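Dirkutlow library opens in the evening from this month

10/11/26

The town library in Dirkutlow has started to stay open until nine in the evening, four days a week. Until now it closed at half past five, and many people who work in the factories and shops outside the centre could only come on Saturday morning, when the queue at the desk was long.

The change was decided by the town council in spring, after a paper survey was sent out together with the water bill. The library received 2931 answers. Of these, 2339 asked for later hours. The second most common wish was for more warm places to sit in winter, and the third was a better choice of films.

The evening hours are not the same as the day hours in everything. After half past five there is one member of staff at the desk and one upstairs. Books can be borrowed and returned as usual, and the reading room, the children's corner and the toilets stay open. The local history room closes at the old time, because the papers there may only be used when the archivist is in the building. The same is true for the big map cupboard. Readers who need these should still come in the day, or write to the library and ask for an appointment.

The café on the ground floor is run by Vitora, which has the contract until the end of next year. It will serve tea, coffee and soup until eight. The company said that it will try this through the winter and then look at the sales. Hot drinks with a lid are now allowed in the reading room, which was not so before. Soup is not allowed there.
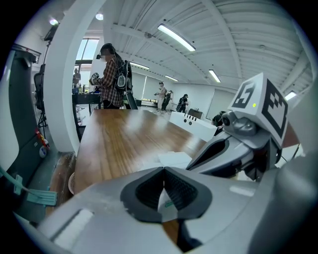

Several readers have asked about the bus. The last number 2 from the library stop to Magbanua leaves at ten past eight, so people who live on that side of the river cannot stay until closing time if they come without a car or a bicycle. The council has written to the bus company and asked for one later bus on the four evenings. An answer is expected before the new timetable is printed. In the meantime the bicycle stand behind the building has got a lamp, and the gate to the car park is locked at half past nine and not at seven as before.

The extra hours cost money, mainly for wages and heating. The council has put the sum in the budget for one year. A part was saved by ending the printed monthly programme, which was sent by post to every home in the town. The programme is now on the library's website and on the board at the entrance. People who do not use the internet can ask at the desk and get it on a sheet of paper. Some older readers have complained about this in letters to the council, and one of the letters was read aloud at the October meeting.

There is also a new system for loans. Jurneo, as the new catalogue is called, replaces the one that had been in use since 2000. Old library cards still work, but everybody must choose a new number code the first time they log in. It must have six digits. The list of books that a reader has borrowed in the past was not moved to the new catalogue, and it cannot be brought back. Reservations made before the change were moved, but the library advises people to check them, as a few had lost their place in the queue.

In the first week of evening opening the reading room was busiest between six and seven. Most of the visitors were pupils from the upper school, who have exams in January, and parents who came to change picture books after work. After eight it was quiet. The staff say that it is too early to know how it will be in the dark months, and that a night with heavy rain is different from a dry one.

The language café, where people who are learning the language can practise over a cup of tea, moves to the evening as well. It starts at half past six in the small room next to the stairs, and no registration is needed. The knitting group keeps its old time in the morning. The homework help for children under twelve also keeps its time, directly after school.

On the evenings with longer opening, the book return box in the outside wall is emptied at nine and again at eight the next morning. Books that are put in during the night count as returned the day before, so there is no fee for them. Larger games and musical instruments should not be put in the box. They must be handed in at the desk, also in the evening.

The library is closed for two days at the end of November, when the carpet on the upper floor is changed. No books are due on those days.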